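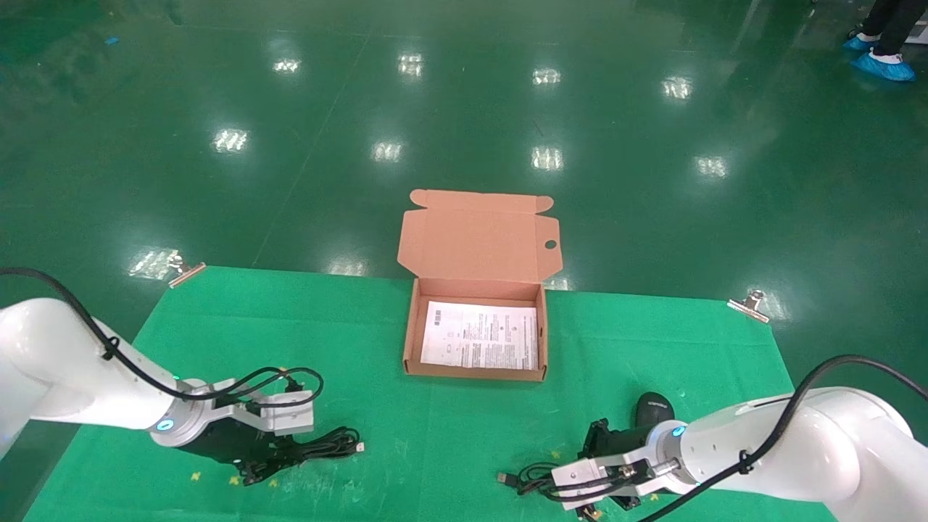

Tikik pack-in set – README

Two-arm episodes, small items into a carton. Mouse, USB cables, printed sheet, box. Recorded for the Kolden policy, first round. Written fast, fix what's wrong and tell me.

Maintainer: Theano Katsaros
Last edit: June 4, 2019

What's in it

559 episodes total. 80 held out for test, don't train on those, they're listed in holdout.txt. Each episode has three camera streams (head, left wrist, right wrist), joint positions for both arms, gripper opening, and one line of text saying what the operator was asked to do.

Text lines are short and not cleaned up. "put mouse in box", "cable in box then close lid". Some say wire instead of cable. Left as is.

Setup

Green cloth, clipped at the back corners. Yellow marks on the cloth are NOT placement targets, ignore them, operators were told to put stuff wherever. Box starts open or flattened depending on the task file. Check box_state before you filter.

Both wrist cameras see the other arm a lot. Also the floor, shelves, people walking past in shoe covers. We kept all of that in. If you crop, crop the same way for train and test – Raptis branch didn't and the scores were junk.
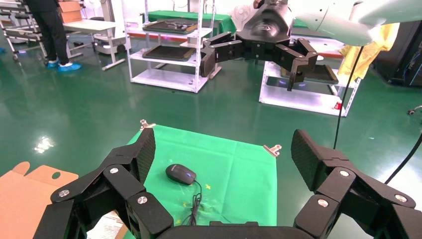 Brayden Sawatzky wrote back on the draft that cropping is the wrong fix anyway, the mouse light and the glare on the floor both pull the policy around, and he would sooner see the exposure locked for the next round. Fair. Exposure was on auto for all of this one. Locking it is on the list for December.

Known problems

– Head stream starts late in 4 episodes. Flagged late_head. Pad or drop.
– Cables are the hard part. Operators re-coil them between takes and no two coils look alike, so don't expect start states to match across a session.
– Gripper opening is logged as commanded, not measured. When fingers close on the box flap the number lies.
– Success label was set by the operator right after the take. Fotis Sotiropoulos rechecked 100 of them, his labels are in recheck.csv, use his where they disagre.
– Wrist left and wrist right got swapped in the first session. Fixed in the index, file names still wrong. 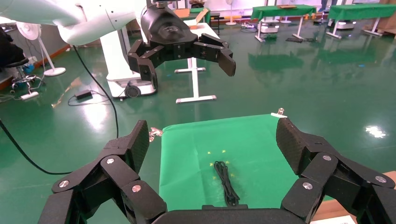

Cable-only takes

Separate folder, cable_only. One cable on the cloth, no box. Meant for pretraining the grasp, the lid steps don't exist here so skip the stage labels. Same cameras, same rates. Text line is always "pick up cable", even when the operator went for it twice.

Loading

Run index.py first, then load.py with the folder name. Manetti loader works too but drops the text line silently, havent looked into why.

Questions to Theano. Anything about the arms themselves, ask Somkiat Klinhom.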